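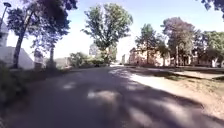
The pavement robot wants 48 pounds a month from me

I've had a Vidal in the hall since the start of December, and I have opinions. If you haven't come across one, it's a squat little wheeled thing from Brendarmont that trundles off to the parcel locker or the bakery and trundles home again. You buy the robot, and then you pay 48 pounds a month for Elska, the service that does the steering, the maps and the messages on your phone. Leave Elska out and you have a lidded box on wheels with a nice paint job.

I like it! I'm saying so early, as I'm going to moan for most of what follows. It's quiet, it's polite at kerbs, and when I had a rotten cold it fetched my prescription while I lay on the sofa feeling like a Victorian. I've caught myself saying thank you to it more than once.

But Brendarmont sells it as a thing that knows your streets, and I think that's a stretch. The leaflet says it copes with "everyday outdoor conditions". My idea of everyday is trees. Every route I'd want it to take goes under them, and leaf shade on asphalt is a horrible jumble of light and dark that shifts whenever the wind gets up. Mine slows to a crawl in it. On a grey day it gets to the locker and back in 20 minutes. Give it a bright morning and I've drunk two cups of tea before it's home (and I'm a slow drinker).

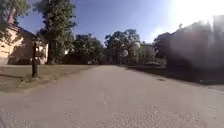 Sun on one side of the road, deep shade on the other.

Low sun is the other bother. If you've ever driven into it with a mucky windscreen you'll know how it feels, and I don't suppose a small camera enjoys it any more than you do. Elska sends a message saying "visibility reduced, proceeding with care", and then you wait. I don't mind the care at all. I'd far sooner it dithered than ran over somebody's foot. What I mind is paying the same whether it spends the month working or dithering, and there's no cheaper rate for people who live somewhere leafy.

I did look at the competition. Musuler will rent you a machine of theirs with no monthly steering charge on top, and you pay by the trip. It's uglier, it carries less, and the app looks like a tax form. Still, I borrowed one for a Saturday and found I was far more relaxed about it, simply because a wasted trip cost me one trip. With the Vidal I've started inventing errands so that I feel I'm getting my money's worth. Last week I sent it out for a single lemon.
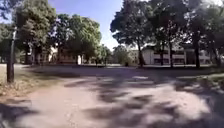
And that's my real grumble with the whole business, more than the shadows. A washing machine doesn't ring you up every month asking to be paid again for knowing how to wash. I've bought the wheels, the motor and the battery. The clever part is rented to me, and if Brendarmont puts the price up I can either cough up or use a very dear box for storing wellies. The contract lets them change the charge with 3 weeks' notice. I read that bit twice, then went and had a biscuit.

People say the monthly money pays for the maps getting better, and fair enough, maps do need looking after. So show me! I'd love a short note each month telling me what has changed on my own routes. Does it know about the long path under the trees now, or is it working it out afresh every time? I've asked, and I got a cheerful reply about "ongoing improvements", with a link to the page I'd written in from.

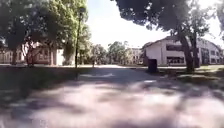 None of which means you shouldn't buy one. If you can't get out easily, or you've got small children and a steep front step, I think it could be a proper help, and I'd tell you to go for it with both eyes open. Ask for a trial first, and ask for it in bright weather on the shadiest route you've got. The shop demo is done indoors on a nice flat carpet, where my nan's tea trolley would have done very well too.

If Brendarmont would take 5 pounds off for every week the thing spends mostly crawling, I'd stop complaining tomorrow. As it is I'm keeping mine until spring, and then I'll do the sums again. The lemon was fine, by the way.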